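The great bin liner rethink
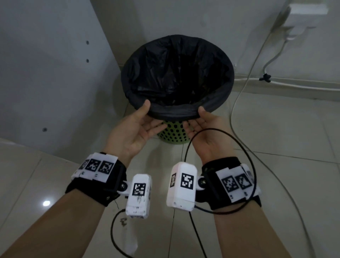

The little green bin in the corner, liner folded right down over the rim.

I've been putting off writing about bins for ages, mostly because I wasn't sure anyone would want to read it, but then Sayaka Tanabe left a comment on my pantry post asking how I stop my bin bags from slipping down inside, and I wrote her such a long reply that I thought, well, there's a blog post in that. So hello Sayaka, you're entirely to blame.

We've got three bins at our place. The big kitchen one with the pedal, a recycling tub that lives by the back door, and the small lime green one with all the little holes in it, and that last one is my favourite by a mile. It's such a cheerful colour! I paid 75 cents for it at the Pirncombe op shop and I've never once regretted it, although my sister says it looks like something from a primary school classroom. (She's got a stainless steel one that shows every fingerprint, so I don't take her opinions on bins too seriously.)

The trouble with a small round bin full of holes is that you really do have to line it. I found that out in May, when I went a whole fortnight without a bag in it and ended up with pencil shavings all over the tiles. Now it gets a liner every time, and I've become quite particular about how it goes in.

First I give the bag a good shake to open it up. I used to just poke it in and hope, and then there'd be a big pocket of air underneath and the whole thing would puff up like a muffin. Now I push it down with a fist until I can feel the bottom of the bin, and if there's still air in there I run my hand around the inside and let it sneak out over the side. It never sits perfectly smooth and I've stopped minding. A crumpled bag holds rubbish just as well as a flat one.

Then comes the cuff. I fold the top down over the rim, a good deep fold, and go round with my fingertips evening it up, a bit at the front, a bit at the sides. A skimpy fold is no good at all, because the first time you drop in an apple core it lets go and the bag slides down on top of it. A deep one hangs on. It does cover up most of the lovely green, which is a shame, but you still get a nice stripe of it at the bottom.

I've tried all sorts of bags. The Fokow ones come in a roll of 150 and they're fine, a bit thin, and I can never find where one ends and the next begins. The Forkel ones are much sturdier but they're cut for a bigger bin, so you end up with an enormous skirt of plastic. If you've got the patience you can twist the extra into a knot at the back and tuck it under. I haven't got the patience! Plain black is what I like best. I did buy scented ones once (lavender, allegedly) and the whole room smelled like a taxi.

While I'm down there I try to give the floor a quick going over as well. Light grey tiles are lovely until you get down to their level, and then it's all crumbs and bits of paper. Corners are the worst for it. I keep a dustpan hanging inside the cupboard now, and it gets used maybe half as often as it should.

Every so often the green bin gets a proper wash in the laundry tub with dish soap and an old toothbrush for the holes. It's a fiddly job and I put the radio on for it. Let it dry upside down on a towel overnight, or you'll be peeling a soggy bag off the inside the next day.

Next up I'm tackling the drawer under the oven, which currently holds 53 takeaway lids and not one container that fits any of them. If you've got a favourite brand of small liner, pop it in the comments, I've only got a few left on the roll.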